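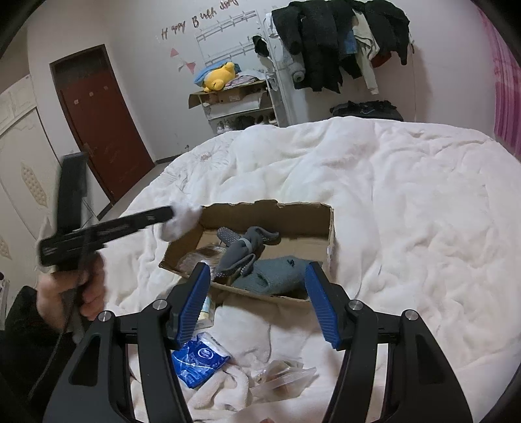 図5.1　ベッドと段ボール箱

第5章　遠征と連戦

この章で学ぶこと
・移動距離と移動時間を分けて考える
・連戦の2試合目に向けた出場時間の配分
・ゴールキーパーの起用を決める手順
・遠征中の食事、睡眠、用具の管理

キーワード：連戦、出場時間、朝の練習、最後の交代権、移動日

5.1　敵地で試合をするということ

アイスホッケーのリーグ戦では、日程の半分が敵地で行われる。前章までは氷上の戦術を扱い、選手が十分に休んだ状態にあることを前提としてきた。実際のシーズンではこの前提が崩れる日が多い。到着が深夜になり、翌日の朝の練習を取りやめることもあれば、前の晩に延長戦を戦った同じ選手たちが、次の日に別の町のリンクに立つこともある。

敵地での試合には、規則の上での不利もある。試合が止まった後の選手交代では、ビジターチームが先に選手を決め、ホームチームはそれを見てから選手を出すことができる。これを最後の交代権と呼ぶ。ホームの監督は相手の得点力の高いラインに守備の得意なラインを当てやすく、ビジターの監督はプレーが動いている間の交代で組み合わせをずらすしかない。第3章で扱った交代の時間管理は、敵地ではさらに重くなる。

リンクそのものの違いも見落とせない。板の弾み方、ゴール裏の跳ね返り、氷の硬さは会場ごとに異なる。パックがどの高さでどちらへ返るかを知っているホームの守備陣は、最初の数分で有利に立つ。そのため多くのチームは、試合当日の朝に短い練習の時間を取り、板に沿ってパックを回す練習から始める。

5.2　事例：ドレスタリの11月

ドレスタリは海沿いの町を本拠地とするクラブで、所属リーグの中では移動の負担が大きい。この節では、ブルネッロ・ロンバルディ監督が就任した最初のシーズンの11月を取り上げる。チームはまず内陸のウヴィルモントで試合をし、翌日にアンデンへ移って連戦の2試合目を戦った。両会場の間は道路で284キロメートルあり、途中に峠がある。

ウヴィルモントでの試合は延長戦に入り、ドレスタリが2対1で敗れた。選手が会場を出たのは夜の11時を過ぎてからで、バスは明け方近くにアンデンの宿舎に着いた。ロンバルディは予定していた朝の練習を中止し、昼食後のミーティングだけを残した。

この判断には、チーム内でも意見の違いがあった。マルケッティ選手は主将として、短時間でも氷に乗りたいと申し出ている。アンデンのリンクは角の丸みが大きく、パックが思わぬ方向に流れることで知られていたためである。監督は申し出を一部だけ受け入れ、守備の選手のうち希望者に、試合前のウォームアップで角の跳ね返りを確かめる時間を長めに与えた。残りの選手は通常どおりの手順で準備をした。

試合の内容を見ると、第1ピリオドのドレスタリは交代が遅れがちで、自陣から出られない時間が続いた。第1ピリオドの終わりに監督は交代の目安を短くし、第4ラインの出番を増やした。第2ピリオド以降は相手のシュートが減り、試合は引き分けのまま第3ピリオドの終盤まで進んだが、反則で人数が減っている間に決勝点を許した。

結果だけを見れば2連敗である。しかしロンバルディは翌月の連戦でも同じ方針を続けた。違いは、交代の目安を第1ピリオドの最初から短くした点にある。連戦の2試合目では疲労が後半に現れると考えられがちだが、アンデンでの試合では立ち上がりの動きが最も鈍かった。試合開始までに体が動く状態をどう作るかという問題は、5.4節で改めて扱う。

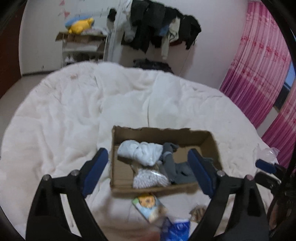 ゴールキーパーの起用についても触れておく。ドレスタリは連戦の1試合目に第1キーパーを使い、2試合目には控えのキーパーを先発させた。これは出発前に決まっていたことで、両選手にも伝えてあった。1試合目が延長に入ったからといって変更はしていない。先発を早く伝えると、控えの選手は相手チームの映像を見る時間を取ることができ、移動中の睡眠の取り方も自分で調整できる。一方、1試合目で第1キーパーが早々に交代した場合には、この計画は成り立たない。そのときの考え方は次のとおりである。

まず、控えの選手が1試合目に何分出場したかを見る。1ピリオド以内であれば、2試合目の先発は予定どおりとすることが多い。それ以上であれば、受けたシュートの数と本人の申告を合わせて判断する。第1キーパーが負傷で退いた場合は、その時点で下部チームからの招集を手配する。深夜になると移動手段が限られるので、連絡は試合の終了を待たずに行う。

5.3　移動計画の立て方

移動計画は、次の試合の開始時刻から逆にたどって作る。試合開始が午後7時であれば、会場入りは午後4時半、試合前の食事は午後1時から2時の間となる。朝の練習を行うなら、その開始は午前10時ごろである。ここまでを先に埋めると、前夜の宿舎到着が何時までなら朝の練習を行えるかが決まる。到着がその時刻を過ぎると見込まれる場合には、出発前に練習の中止を決めておく。バスの中で決めると、会場や用具係への連絡が翌朝になる。

距離だけで計画を立てるのは危険である。平地の高速道路と冬の峠道とでは、同じ距離でもかかる時間が大きく変わる。計画書には距離と所要時間の両方を書き、所要時間は過去の遠征の記録のうち最も長いものを採用する。記録がない経路では、同じ季節に走った他のチームに尋ねるのがよい。

用具の扱いは計画書の別の欄にまとめる。防具は試合後に湿っているため、到着後すぐに乾かす場所が必要になる。宿舎に乾燥用の部屋がなければ、用具だけを先に次の会場へ運び、更衣室に広げておく。スケートの研磨機は選手の荷物とは別に積み、到着後に最初に降ろせる位置に置く。予備のブレードとスティックは背番号ごとにまとめ、数を出発時と到着時に確認する。

食事は、試合後の車内で取るものと、到着後に取るものを分けて考える。試合後は早い時間に炭水化物とたんぱく質を取り、深夜の到着後は軽い補食にとどめる。宿舎への注文は人数のほか、受け取りの時刻まで書いて送る。

演習
1　5.2節の事例で、朝の練習を行った場合の一日の予定表を作り、睡眠に使える時間を求めなさい。
2　最後の交代権を持たないチームが、特定の相手選手への対応を保つ方法を、第3章の用語を使って説明しなさい。
3　自分の所属するチーム、またはよく知るチームの連戦を一つ選び、ゴールキーパーの起用が事前に決められていたかどうかを調べなさい。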